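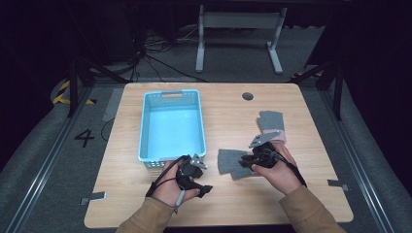

**Category: Work & Automation / Speaker notes**

*Slot is 27 minutes, then questions. Keep the coat on the chair, keep the water close. Don't read the slides out.*

Start with the gloves. Two gray knit ones, a pink cuff showing on one, fingers cut short, and a blue basket for them to go in. Ask the room who has a job description with a line like that in it. Wait for the hands. There won't be many. Then say that plenty of people do this sort of thing for part of a shift and it never makes it into the description.

The person in the brown sleeves has a gripper in each hand. The fabric gets picked up with jaws, the way the machine would have to pick it up. Let people look at that for a bit before talking.

**What the sales deck says**

Skolletti told our site that the sorting tables would be "hands free" by June. I have the deck. It has 138 slides and the word "operator" is on 2 of them. Melahat Duman asked at the first meeting what the operators would be doing once the tables were hands free, and she was told they'd be "moved up the value chain." She asked where that was in the building. (Pause, people laugh here. Don't step on it.)

I'm not saying the thing can't work. I'm saying I've sat through Zosorix and I've sat through Lelov, and both times the demo was a stiff box on a clean table. Gloves flop. They fold over on themselves. A cuff hides a thumb. 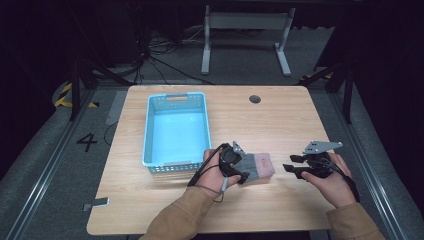 So what changed for the people on the floor? Three things I can vouch for, and I'll keep to those.

1. The pace. Working through a gripper is slower than using your fingers. Yiğit Tuncer's team kept its old target for the first weeks anyway, and it took a complaint to get that fixed.
2. The hands. Squeezing a handle all morning is a different kind of tired from folding. Inger Hallgrímsson asked for a break schedule and got a poster about stretching.
3. The credit. If you show a machine how to handle a glove 302 times, whose skill is that afterward? Our contract with Aydoğan doesn't say. I've read it twice.

— Slow down here, this is the part people write to me about —

Shalini Grewal disagrees with me on the third one and I should be fair to her. Her view is that training work is still work, it's paid, and some people on her shift like it better than the line. Okay. I'd like it better too, if I knew what came after it. Management's answer so far is "we'll see," and I notice they don't accept that answer from us.

Questions I'd want on paper before the next table goes in:

- Who sets the target, and on what day does it get looked at again?
- What is the job called, and what grade is it?
- What happens to the hours when the teaching is finished?

If Ertuğrul Akgül is in the room, let him take the one about grades. He knows the pay tables and I always get them wrong.

Leave the list up during questions.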